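Statlow (Greifer-Set)

Zuletzt aktualisiert: 6. Mai 2026

Statlow ist ein Set aus zwei handgeführten Greifern, das von der Firma Pridar in Skellerden hergestellt und vermietet wird. Es dient zur Aufzeichnung von Greifbewegungen, mit denen später zweiarmige Roboter trainiert werden. Die Person, die aufzeichnet, hält in jeder Hand einen Greifer und führt die Aufgabe selbst aus, zum Beispiel das Umstellen eines Gegenstandes auf einem Tisch. Ein Roboterarm wird für die Aufzeichnung nicht gebraucht. Zum Set gehört das Programm Yimer, mit dem die Aufnahmen geprüft, geschnitten und exportiert werden.

Geschichte

Pridar hat sich zuerst mit Greifern für Verpackungsmaschinen beschäftigt. Das erste handgeführte Modell war ein internes Hilfsmittel der Entwicklungsabteilung und hatte noch kein eigenes Gehäuse. Zwischen diesem Modell und der ersten Auslieferung an Kunden lagen neun Monate. In dieser Zeit wurde vor allem die Form der Finger geändert, weil die frühen, geraden Finger flache Teile schlecht vom Tisch aufnehmen konnten. Der Name Statlow wurde anfangs nur für den Greifer selbst benutzt, heute bezeichnet er das ganze Set mit Koffer, Kabeln und Kalibriertafel.

Eine überarbeitete Ausführung erschien im April. Bei ihr sind die Kabel seitdem steckbar, vorher waren sie fest mit dem Gehäuse verbunden und mussten bei einem Bruch vom Hersteller ersetzt werden. Ältere Geräte können umgerüstet werden.

Aufbau

Jeder Greifer besteht aus einem grauen Gehäuse mit Handgriff und zwei beweglichen Fingern mit schwarzen Spitzen. Die Finger öffnen und schließen sich über einen Hebel, der mit der Hand gezogen wird. Es gibt keinen Motor im Greifer, die Kraft kommt vollständig von der bedienenden Person. Die Öffnungsweite wird über einen Sensor gemessen und zusammen mit dem Bild gespeichert.

Die Innenflächen der Finger sind mit einer feinen Netzstruktur versehen und haben einen glatten Rand. Diese Auflagen sind Verschleißteile. Sie werden von vorne aufgeschoben und können ohne Werkzeug gewechselt werden, was man laut Handbuch immer an beiden Fingern gleichzeitig tun soll, damit der Griff symmetrisch bleibt.

Auf dem Gehäuse sitzt ein weißer Aufsatz mit schwarz-weißen Mustern. An diesen Mustern erkennt die Software, wo sich der eine Greifer im Verhältnis zum anderen befindet. Unter dem Aufsatz liegt eine kleine Kamera mit sehr weitem Bildwinkel, die auf die Finger und auf den Arbeitsbereich davor gerichtet ist.

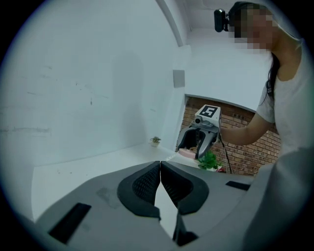 Kann ein einzelner Greifer auch ohne den zweiten benutzt werden?

Für Aufgaben mit einer Hand reicht ein einzelner Greifer aus. Yimer hat dafür einen eigenen Modus, der beim Anlegen des Projekts gewählt wird und danach nicht mehr geändert werden kann. Pridar vermietet das Set allerdings nur als Paar.

Aufzeichnung

Eine Aufzeichnung in Yimer heißt »Durchgang«. Am Anfang jedes Durchgangs werden die beiden Greifer einander zugewandt gehalten, bis die Software die Muster auf beiden Aufsätzen gefunden hat. Ein kurzer Ton bestätigt das. Danach werden die Greifer in die Startposition gebracht und die Aufgabe wird in ruhigem Tempo ausgeführt. Am Ende schließt man beide Greifer und hält sie einen Moment still - daran erkennt das Programm das Ende und trennt die Durchgänge voneinander.

Das Handbuch empfiehlt einen Tisch mit matter, einfarbiger Platte. Einige Gegenstände im Hintergrund dürfen und sollen stehen bleiben. Vor einer vollkommen leeren Wand findet die Positionsbestimmung zu wenig Anhaltspunkte, und die aufgezeichnete Bahn beginnt zu driften. Pflanzen, Kartons oder ein Stück Mauerwerk sind gut geeignet, spiegelnde Flächen und Fenster mit starkem Gegenlicht sind ungünstig. Ventilatoren sollen während der Aufnahme nicht auf die Pflanzen blasen, denn bewegte Blätter werden von der Software manchmal als Eigenbewegung der Kamera gedeutet.

Die Kabel führen vom hinteren Teil der Greifer nach unten. Man soll sie mit etwas Spiel verlegen, damit der Zug am Stecker bei weiten Armbewegungen gering bleibt. Wer im Sitzen arbeitet, führt die Kabel am besten außen an den Beinen vorbei.

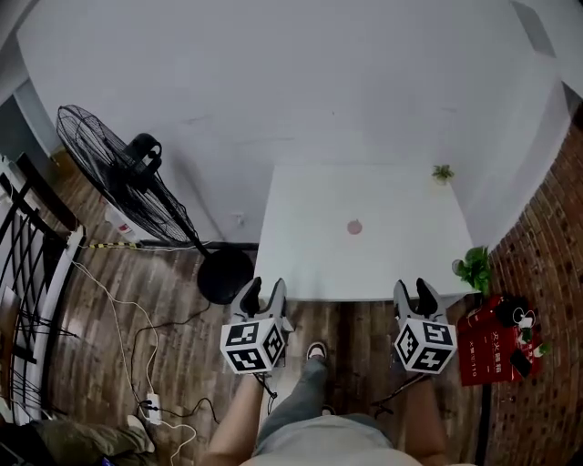

Im Stehen ist der Bewegungsraum größer, die Haltung wird aber schneller ermüdend, und in längeren Sitzungen sinken die Greifer allmählich tiefer, als es für den Aufnahmewinkel gut ist. Das Handbuch rät deshalb zu einem Wechsel zwischen beiden Haltungen. Innerhalb einer Serie soll die Haltung jedoch gleich bleiben, weil die Höhe der Kameras über der Tischplatte sonst zwischen den Durchgängen springt. Als Armhaltung wird angegeben: Ellenbogen leicht gebeugt, Handgelenke gerade, Finger des Greifers schräg nach vorne.

Zusätzlich kann eine Kopfkamera angeschlossen werden. Sie zeigt den Arbeitsbereich aus der Sicht der Person und ist für Aufgaben nützlich, bei denen die beiden Greifer sich gegenseitig verdecken. Sie gehört nicht zum Grundumfang. Ihre Aufnahmen werden in Yimer als eigene Spur geführt und können beim Export weggelassen werden.

Software

Yimer läuft auf einem gewöhnlichen Arbeitsrechner und braucht während der Aufnahme keine Verbindung zum Internet. Nach jedem Durchgang zeigt das Programm eine Bewertung in den Farben Grün, Gelb und Rot. Rot bedeutet, dass die Position eines Greifers für längere Zeit verloren war. Solche Durchgänge werden beim Export ausgelassen, bleiben aber auf der Festplatte erhalten und müssen von Hand gelöscht werden.

Eine Aufgabenbibliothek mit 21 Vorlagen ist enthalten. Die Vorlagen beschreiben einfache Tätigkeiten wie Stapeln, Umfüllen, Falten oder Übergeben von einem Greifer an den anderen und geben an, wie die Gegenstände am Anfang liegen sollen. Eigene Vorlagen sind möglich. Die deutsche Übersetzung der Bibliothek ist an manchen Stellen ungenau, so steht in der Vorlage zum Umfüllen das Wort »Schale« für zwei verschiedene Gefäße.

Lieferung und Miete

Das Set wird überwiegend vermietet. Die Miete beträgt 168 Euro pro Woche, Versandkosten und Kopfkamera sind darin nicht enthalten. Im Koffer liegen beide Greifer, die Anschlusskabel, die Kalibriertafel und neun Paar Ersatzauflagen für die Finger. Nicht verbrauchte Auflagen werden zurückgeschickt. Ein Kauf ist auf Anfrage möglich, einen Listenpreis veröffentlicht Pridar nicht.

Vor der ersten Benutzung muss das Set einmal mit der Tafel kalibriert werden. Nach einem Sturz oder nach dem Wechsel eines Aufsatzes ist die Kalibrierung zu wiederholen. Nach dem Wechsel der Fingerauflagen genügt es, die Finger einmal ganz zu öffnen und ganz zu schließen, damit die Öffnungsweite neu eingelesen wird.

Bewertung durch Anwender

Positiv wird meistens die kurze Einarbeitung genannt. Auch Personen ohne technische Vorbildung können nach kurzer Übung brauchbare Durchgänge aufzeichnen. Kritisiert wird das Gewicht, das weit vorne liegt und die Handgelenke belastet, außerdem die Kabelführung. Eine kabellose Ausführung wurde von Pridar mehrmals angekündigt, ein Termin steht noch aus.

Unterschiedlich beurteilt wird die Rückmeldung beim Greifen. Weil der Hebel direkt mit den Fingern verbunden ist, spürt man den Widerstand eines Gegenstandes in der Hand - bei weichen Dingen wie Schwämmen oder Stoff ist dieses Gefühl jedoch schwach, und manche Anwender drücken dann zu fest. Die gemessene Größe ist in diesem Fall nur die Öffnungsweite. Eine Kraft wird vom Set nicht aufgezeichnet und muss, wenn der spätere Roboter sie benötigt, auf andere Weise bestimmt werden.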